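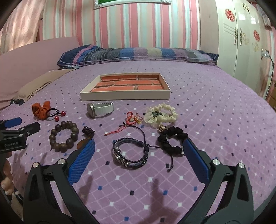

Just get a bigger box and quit moving the same pile from one place to another, according to my sister. I love her but she owns one watch and one ponytail holder, so I'm asking here instead.

How do I store bracelets and scrunchies together in one shallow box without everything knotting up?

Clorkano Home Help > Bedrooms and Closets
Posted Aug 15, 2020
Viewed 1351 times

pipandmarlow

Okay so I dumped everything out on the bed to start over, and I'm a little embarrassed by how long I've been staring at it. I have one box for all of this. It's open and pretty shallow, plain off-white on the outside with an orangey red brick print on the inside, and I really like it and want to keep using it. It lives on top of my dresser. There's no room for a second one because the lamp and my humidifier have claimed the rest.

What goes in it is my everyday stuff for wrists and hair. Scrunchies (a burnt orange one, a sheer cream one with big floppy bow pieces, a black ruffled one with a charm on it), a skinny elastic with red balls, a watch with a white strap, a bracelet of big round beads, a dark braided leather one with silver beads and charms, and a red string bracelet with long tails. Also a pendant on black cord that is basically always in a wad.

The trouble is the string bracelet and the cord. Every single morning they've found each other, and then the charms on the leather bracelet grab onto the cream scrunchie, which is thin enough that I worry about pulling a thread. I tried putting the hair things on one side and the wrist things on the other and that lasted until I was late for work in the dark and just raked through it with my fingers.

I'd like something that works when I'm half asleep. I don't want to buy a jewelry tree, I had one and the cat loved it more than I did. And I'd rather not cover up the bricks completely! Does anybody have a setup like this that stays put for longer than a day or two?

Everett Alcantara
2571 posts

I fixed almost this same mess for my daughter back in May, so I'll tell you what we did and you can take whatever parts you like.

First thing, get the cord out of the loose pile. Anything thin and long needs its own little spot or it will tie itself to whatever is next to it. Take a piece of stiff card (we used the back of a notepad), cut a small slit in the top edge and another in the bottom edge, and tuck the cord through the top slit so the pendant hangs down the front. Wrap the extra around the back and catch it in the bottom slit. Do a second card for the red string bracelet. Close it up the way you'd wear it, slide it over the card, and wind those long tails around once or twice so they aren't trailing. The cards lie flat, so a shallow box is no problem.

Second, the beaded bracelet and the leather one. I'd put a short roll in there for them. We used a washcloth rolled up tight with a couple of stitches so it wouldn't unroll. If the leather one opens, fasten it around the roll, and if it only slides on, make the roll skinnier. The watch can go around the same roll with its face up. Mine used to live lying on its side against other metal things and the case got scratched all over, so I'm fussy about that now.

Scrunchies are easy once the pokey stuff is contained. Ours just go in loose. The one exception would be your black one with the charm, because the charm is going to snag the sheer one sooner or later. Put those two at opposite ends with the orange one between them.

For dividers I wouldn't glue anything in. I cut strips of card a hair longer than the inside width of the box and they held by pressure. If you go that way, measure at the spot where the strip will sit, since a lot of boxes aren't quite square and a strip that fits one end will bow at the other. You'll still see plenty of brick. My daughter's fell over once when she moved house and she stood it back up, that was the extent of the maintenance.

One more thing, do the untangling with the cord laid out flat on the bed and work the knot loose from the middle with a toothpick. Don't pull on the ends. A tiny bit of baby powder helps with waxed cord, though I'd keep powder away from the leather.

feswood_attic
216 posts

Muffin tin.

Sorry, I see you said one box. Silicone baking cups INSIDE the box then? The square kind sit closer together than the round ones and you can squish them to fit. I have them in my sock drawer with earrings in them and they don't slide. Might be too tall depending on how shallow we're talking, but you can cut them down with scissors.

Also I would take the hair stuff out of there altogether. I keep all my scrunchies on an empty paper towel tube that stands on the windowsill, it takes up no space at all, and then the box is only for jewelry. I know you want them together but I'm telling you, hair gets on everything, and then you find a hair wound into your nice bracelet and there's no getting it out.

mrs_t_nimomberg

I agree with Everett on the cards but I do it a lazier way with snack bags. Cord necklace goes in the bag, zip it most of the way, and leave the clasp end hanging out of the corner. Whatever is outside the bag can't tangle because there isn't enough of it. Looks terrible, works great. If looks matter to you then little cloth drawstring pouches do the same job, except you can't see what's in them and I end up opening every one - so I went back to the bags.

And for being half asleep, take off your watch and bracelet over the box and put them in the same corner every night. I put mine in the front left. I did it on purpose for a week or so and after that my hand just went there.

pipandmarlow

Thank you all, I love this place! I did the cards tonight while I watched TV. The pendant one came out great. The red one took me two tries because I cut the slits too wide and the tails kept slipping out, so go narrow if anyone else is doing this. I don't have a washcloth I'm willing to sacrifice but I have a lonely sock, and rolled up it seems close to the right size for the watch, so that's tomorrow's project.

I'm keeping the scrunchies in the box for now (sorry feswood_attic, the windowsill is cat territory too). The cream one gets its own end, away from anything with a charm. Everett, quick follow-up, did you leave the card strips plain or cover them with something? I have some leftover gift wrap from Mansour's and I'm wondering if it would rub off on the light fabric.

Everett Alcantara

Left them plain. If you want to cover them I'd use a scrap of cotton and a glue stick, let it dry overnight, and save the gift wrap for the outside of something. Dark printed paper did leave a smudge on a white headband here. And yes, a sock is fine, just tuck the cuff back over the roll and you can skip the stitching.

44 people found this thread helpful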